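Household Linens: A Review of the Kitchen Drawer

Friday, May 25, 2018

The annual review of the linen drawer has been completed at our home in Drovdale. In total, 31 cloths were examined. Three were retired to the cleaning bucket, and two were set aside for Geum-ok Hyun, who had requested them in December. 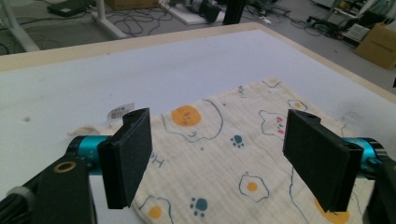

Fried egg print with blue paw prints, tag still attached.

The egg cloth will remain in service. Its fabric is soft and finely striped, and the small faces on the eggs are well regarded by the younger members of the household — they have asked that it be reserved for breakfast.

Cloths are to be folded in thirds and stored with the printed side up. The upper drawer will be reviewed next.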